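件名:洗濯後の白い布類に黒い糸くずが付く/終了後にドアが開かないことがある
受付窓口:Sornton 住宅設備サポート
物件:Skalow 11号室 洗濯スペース
報告者:Akinyi Swai
担当:Kanokwan Nuchit
状態:経過観察

■ 報告内容(6月、メールで受付)

濃色の衣類と白い布を一緒に洗うと、白いほうに黒い糸くずが残ります。すすぎを1回増やしても変わりません。それとは別に、運転終了の音が鳴ったあともドアのロックが外れないことがあり、先週は3回ありました。待てば開きますが、一度は30分かかりました。電源の入れ直しはしていません。入居したときから置いてある機械で、取扱説明書は見当たりません。

洗濯物は籐のかごに入れて機械の前まで運び、そのまま全部ドラムに移しています。黒い服がほとんどで、白いものは上にのせています。
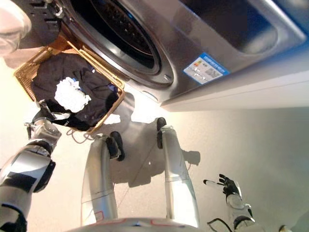
■ 担当より(1回目の返信)

ご連絡ありがとうございます。糸くずとドアの件は原因が別の可能性もありますので、分けて確認させてください。

1. 一度に入れている量(かごに何杯分か)
2. 使っているコースと水温
3. 洗剤の種類と量
4. ドアが開かないとき、ドラムの中に水が残っているか
5. 排水フィルターを掃除した時期

機械の前面、ドアの右にラベルが貼ってあるようです。型番が読めましたら、あわせてお知らせください。

■ 報告者より

1. かご1杯分です。押し込まないと入らない日もあります。
2. 標準コース、30度。
3. Rallikの液体洗剤。量はキャップの線まで。柔軟剤は使っていません。
4. ガラス越しでは暗くてよく分かりません。
5. 掃除したことがありません。場所も知りませんでした。

ラベルは省エネのラベルでした。細かい字は写真だとつぶれてしまったので、型番はあとで手で書き写して送ります。
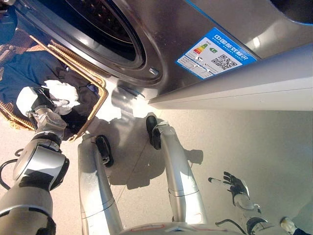 ドア右側のラベル(CHINA ENERGY LABEL)。左は洗濯かご

■ 担当より(2回目の返信)

糸くずは、詰め込みすぎと排水フィルターの詰まりをまず疑います。次の順で試してください。

・白い布は先に抜き、別のかごか袋に分ける
・濃色の衣類は裏返し、かご半分ずつに分けて洗う
・排水フィルターの水を抜き、清掃する(手順書は別メールで送付済み)
・ドアを開け、ゴムパッキンの溝を湿らせた布で一周拭く
・何も入れずに槽洗浄コースを1回

ドアについては、排水に時間がかかるとロックの解除も遅れることがあります。無理に引かないでください。清掃後も続く場合は、ロック部品の交換をStamatopoulosに手配します。部品代は3000円で、出張費は管理側の負担です。

上に乾燥機が載っていますので、洗濯機を手前に引き出す作業はご自身では行わないでください。

■ 報告者より

型番を送りました。フィルターからは綿ぼこりの塊とヘアピンが1本。パッキンの下側の溝にも黒いくずがたまっていて、布を2回替えました。槽洗浄も終わっています。
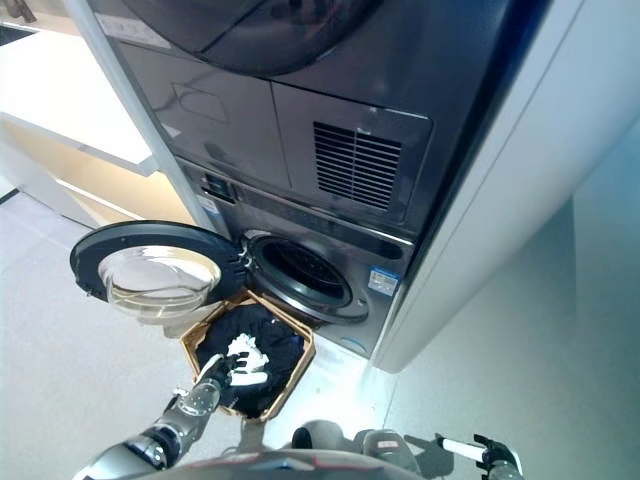
洗濯機のドアを開けた状態。上段は乾燥機

■ 担当より(3回目の返信)

写真を確認しました。ゴムの下側は写真では判断できないため、指で触れて切れ目やべたつきがないか見てください。使わない間はドアを少し開けておくと、溝にくずが固まりにくくなります。

■ 経過メモ(Kanokwan Nuchit)

・パッキンに切れ目なし、べたつきなし(報告者が指で確認)
・分け洗いに変えてから、白い布への付着は減ったとのこと。タオル1枚にまだ少し残る
・ドアの開き遅れは清掃後1回。5分ほどで解除
・ロック部品は未手配。同じ症状がもう一度出たら、Stamatopoulosへ訪問を依頼する
・乾燥機側のフィルターは未確認。次の連絡のときに聞く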